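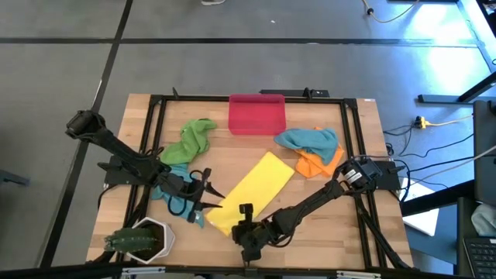 3.2 The bench and the cloths

I built the rig with Elibariki Barasa in a shared workshop, and we kept it cheap — two arms on a frame of black aluminium extrusion, clamped to a wooden tabletop so the whole lot can come off again. We call it Drinov. Most of July went on getting the frame square, which I'd badly underestimated!

The cloths are all different colours, and they start off scattered and crumpled. We logged 53 runs, each stopped after 30 seconds if neither arm had a hold. Knitted things are my favourite (and the most annoying), as a fold has to sit right between the fingertips. Figure 4 shows a pinch on the orange knit, with three rolled items lying side by side on the red mat to its left.

Figure 4. Gripping a fold of ribbed knit, seen from the wrist.
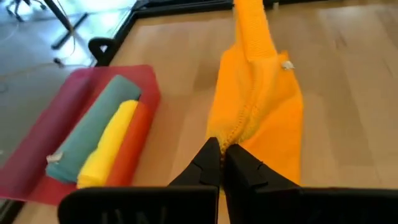 3.3 Choosing where to pinch

We began with the simplest rule we could think of — go for the highest fold and close slowly.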